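Do Colored Bins Really Help You Tidy Up?

Filed under: Stuff Around You
By Todor Popescu

Somebody has probably told you that tidying is easy if you have the right boxes. Grown-ups love to say this. Stores love it even more. The Lallolent catalog that landed in our mailbox in September had page after page of bins in every color you can think of, and on the front it said "A Place for Everything!"

I have my doubts. A bin can't pick up a sock. So let's take a good hard look at plastic bins, what they are good at, and which of the promises you should believe.

What is a bin for?

A bin does one job. It keeps a bunch of things together so they don't wander off. That sounds too simple to bother writing down, but think about a pile of crayons on a table. Crayons roll. One goes under the radiator and you find it in the spring. Put the same crayons in a box with walls and they stay put, even if you bump the table.

Sorting is a different job, and the bin doesn't do it. You do. Sorting means looking at a thing, deciding what group it belongs to, and putting it there. The looking and the putting are pretty quick. Deciding is the slow part.

Try it with a junk drawer. Batteries go with batteries, fine. But where does a key go if you don't know what it opens? Is a birthday candle a kitchen thing or a party thing? You can have the most expensive bins in the world and you will still be standing there holding a birthday candle.

Why the walls have ribs

Look at the outside of a plastic storage bin and you will often find ridges. They are called ribs. I used to think they were decoration. Then I read on a package that ribs made a bin "super strong," and I didn't believe that either, so I tried something with paper. You can do it too.

You need:
2 sheets of paper, the same size
2 stacks of books, the same height, a hand's width apart
A few coins

Lay one sheet flat across the gap between the books, like a bridge. Put a coin in the middle. It sags, and the coin probably slides right down into the gap.

Now fold the other sheet back and forth like a fan, open it up a little, and lay that one across the gap with the folds running from one stack to the other. Add coins one at a time.

The folded one should hold a lot more. It is the same paper and the same amount of it. Only the shape is different. A flat sheet bends easily. A sheet with ridges has to stretch on one side and squash on the other before it can bend the same way, and that takes more force. Ribs on a bin work on the same idea, so the walls can be thin and still be fairly stiff.

The lip around the top helps too. Without it, the top edge of the wall would be floppy, like the top of a yogurt cup if you cut the rim off. It also gives your fingers something to grab.

So, "super strong"? I'd say stronger than a bin with flat walls just as thin. That doesn't fit so nicely on a package. And no, you still shouldn't stand on it.

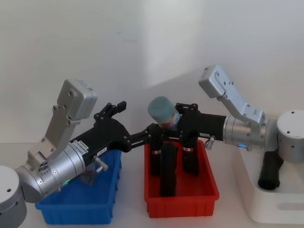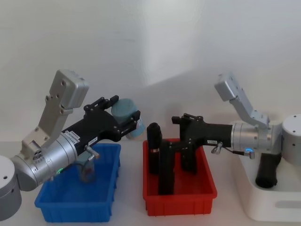 One blue bin and one red bin on a white table. The blue one has ribbed walls.

Shallow or deep?

Bins come low and wide or tall and narrow, and this matters more than the color does. In a shallow bin you can see nearly everything at once. In a deep one you see the top layer, and whatever is at the bottom might as well be on the moon.

My own deep bin is a Tusurgate, with a lid. I bought it for art supplies. When I finally emptied it onto the floor I found 7 glue sticks. I had kept buying glue because I thought I was out of glue! The bin was doing its job perfectly. It kept those glue sticks together, down in the dark, where I never looked.

Deep bins are fine for big things, or for things that are all the same. If the whole bin is wooden train tracks, you don't care which piece is on top. For small mixed-up things, go shallow.

Does the color do anything?

Now we get to the big claim. The Lallolent catalog says colored bins "teach your brain to sort." Hmm. I looked for any sign of how they knew that, and I didn't find one. When an ad tells you what something does to your brain, it's fair to ask, "Who checked?"

Here is what I think is true. Color is quick to spot. You can tell a red bin from a blue bin from across the room, without reading anything. That is handy if you can't read yet, or if you have a little brother who can't.

But the color doesn't mean anything until people agree on it. Nothing about blue says "blocks." If you decide blue is for blocks and your sister thinks blue is for cars, then two colors are worse than none, and you'll get an argument as well as a mess. Someone has to say the rule out loud, or draw it on a piece of tape and stick it on the front.

Watch out for this, too. Some people have trouble telling certain colors apart, most often red and green. Red and blue are usually an easier pair for them. If you are picking colors for a whole class, ask first, and put a picture on each bin as well.

At Fladside, where I help with the after-school group on Wednesday, the kids tried to use a different color for every kind of toy. There was a purple bin and a sort-of-purple bin. You can guess how well that went. They ended up with only a few colors, plus drawings, and it went better. Was it the colors or the drawings? I don't know. They changed both at the same time, and that makes it hard to tell. If you want to find out which one works, change one thing and leave the other alone.

A test you can run at home

Get a friend and a mixed pile of small things, such as blocks, bottle caps and erasers. You'll need a clock or a watch.

First, sort the pile into cereal boxes with the tops cut off. Time it. Mix everything up again and sort it into colored bins. Time that. Then do the whole thing over, starting with the colored bins this time. That last bit is important. You get faster with practice, and if the colored bins always go second, they'll look better than they are.

Write down all the times, even the ones you don't like. If the colored bins win by a tiny bit, ask yourself if it would happen again tomorrow. If they win by a lot every time, then I'm wrong about some of this, and you should tell me so.

What about really big piles?

A reader from Halás wrote to say she has over 850 building bricks and wants to know how many bins to get. My answer is to start with two. Make one rough split, maybe flat pieces in one and everything else in the other. Play with them like that for a while. If you keep digging for wheels, then wheels need a bin of their own. If you never look for anything special, you're done, and you saved your money.

People often do it the other way around. They buy a stack of bins first and then go hunting for things to put in them. The catalog won't mind a bit if you do that.

Before you ask for new bins, check what's already in the house. Shoeboxes work. So do baking trays, if the baker agrees. A shoebox has no ribs and it'll go soft if it gets wet, so keep it away from the paints and the fish tank.

Words to know

Rib: a ridge in a wall that makes it stiffer
Lip: the edge around the top that sticks out a little
Claim: something a person says is true, which you are allowed to check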